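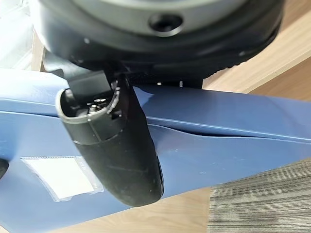
Wirkum House: series 2 starts in January

Wirkum House, the dating show set in the seaside town of Silcombe, will return in January for a second series of 31 episodes. Studine, the production company behind the show, confirmed the order this morning.

Ten singles will move in on opening night. Another six will join during the first two weeks, and each new arrival will pick three housemates to take on a date. Couples will again be decided by a vote of the house, with viewers choosing who leaves.
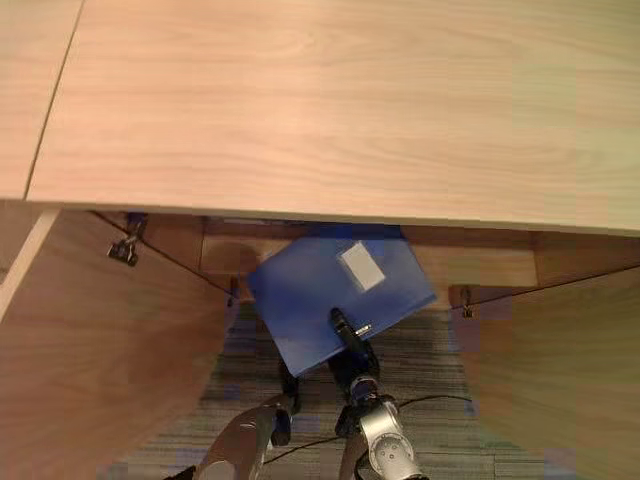
By Studine Press Office

The new series adds a live Sunset Show at 9 p.m., when the couple with the fewest viewer votes must either split up or go home. Dates will take place at the harbor, on the pier and at Akgül, a restaurant on the Silcombe seafront.

Applications are open to single people aged 21 and over. Studine will consider up to 2,000 entries and will contact those chosen for a first interview by email.

Preview clips and cast details will be sent to the media before launch.

Media contact: Studine Press Office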